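Quarterly Inspection, Marnum Building, Level 2
Inspector: Lahcen Abdelaziz
Date: Friday, August 14, 2026

1. Exit doors and hardware
Result: Pass
Comment: East stair door closes and latches from fully open. West stair door latches but drags on the threshold. Adjust the top hinge.

2. Exit signs and emergency lighting
Result: Fail
Comment: Unit outside Room 193 went dark during the battery test. Replace the battery pack and retest. All other units held.

3. Portable extinguishers
Result: Pass
Comment: Gauges in range, pins and seals in place. Tag on the Canov unit by the elevator expires in December.

4. Corridor width
Result: Pass with comment
Comment: Narrowest clear point measured 940 mm, at the copier alcove. Paper cartons are to be kept inside the alcove.
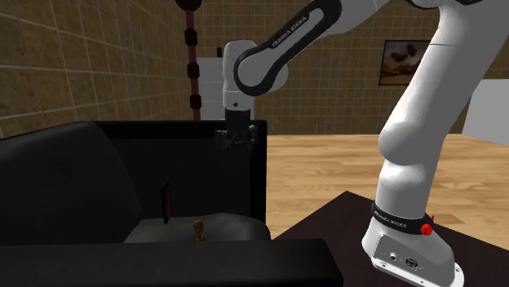
5. Electrical panels
Result: Fail
Comment: Directory for Panel B does not match the breakers after the Filali rewiring. Clear space in front of the panel is acceptable. Update the directory and post a dated copy inside the door.

6. Sprinkler heads
Result: Pass
Comment: No paint or corrosion noted. Escutcheon missing in the storage closet.

7. Furniture and soft seating
Result: Not completed
Comment: Flammability labels not checked this visit. Carry over.

Open items: 2, 5, 7. Work order 605 covers items 2 and 5.
Reinspection: to be scheduled with Coro after the work order closes.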